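Take-up of Council Tax Reduction among Working-Age Tenants in Rarkholm

Project report, Social Policy module
Damilola Dauda and Bello Omoregie

1. Background

Council Tax Reduction replaced the national Council Tax Benefit in 2013. For people of working age in England, each billing authority sets its own scheme, so the maximum award, the savings limit and the treatment of earnings differ from one district to the next. Pensioners are covered by rules set centrally and are left out of this report.

Our question was narrow. Among tenants in Rarkholm who would probably qualify for a reduction, how many had applied, and what did the others give as the reason for not applying? We did not try to estimate the amount of money unclaimed.

2. Method

A paper questionnaire was delivered to 923 rented addresses in two wards, Semov and Ziten. The wards were chosen for their high share of rented housing and because both could be covered on foot. Completed forms were returned by post or handed in at the Yusuf Centre, where a box was kept at the front desk until four o'clock each day. We received 346 usable forms, a response rate of 37 per cent. Forms with no answer to the income question were treated as unusable.

Eligibility was judged from four items: household income band, savings band, number of dependent children and whether anyone received a disability benefit. Income was asked for in bands of £50 a week. This kept the form short but made the borderline cases hard to place. Where a household sat across the threshold we put it in a separate "uncertain" group and left it out of the main comparison.

We also held 15 follow-up interviews with respondents who had ticked the box agreeing to further contact. Each took about half an hour. Most were done at the Yusuf Centre and the rest by telephone. Notes were typed up the same day by whichever of us had not asked the questions, then checked by the other.

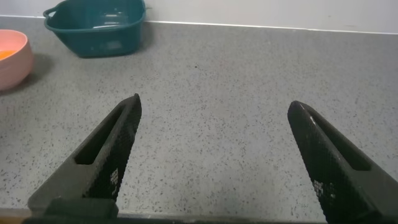 Figure 1. Speckled grey countertop against a white wall.

3. Findings

The commonest reason given for not applying was the belief that Universal Credit already included help with council tax. It does not, and a separate application to the council is needed. Several interviewees said they had assumed that one claim would set off the other. Two had been told about the reduction by a housing officer but had taken it to be a discount for people living alone.

The second reason was the form itself. The Rarkholm application runs to several screens and asks for documents to be uploaded before it can be submitted. Interviewees who used only a phone had difficulty with this step. One had begun the form on a Thursday evening, gone to look for a payslip and found on returning that the session had expired.

Fear of having to repay an award was mentioned less often than we had expected from the literature. It came up mainly among people whose hours of work varied from week to week.

There was little difference between the two wards in the reasons given. Semov respondents were more likely to have heard of the scheme, though the ward also has more long-standing tenancies and we could not separate the two effects.

4. Limitations

The sample is self-selected. People who return a questionnaire about a council scheme may well be more used to official forms than those who do not, in which case our results understate the problem. The form was printed in English only. Eligibility was inferred and was not checked against council records, to which we had no access.

5. Suggestions for further work

A repeat survey should ask for exact weekly income, at least as an optional item. It should also record the date of any Universal Credit claim, so that the gap between the two applications can be measured. The questionnaire and the coding sheet are in Appendices A and B.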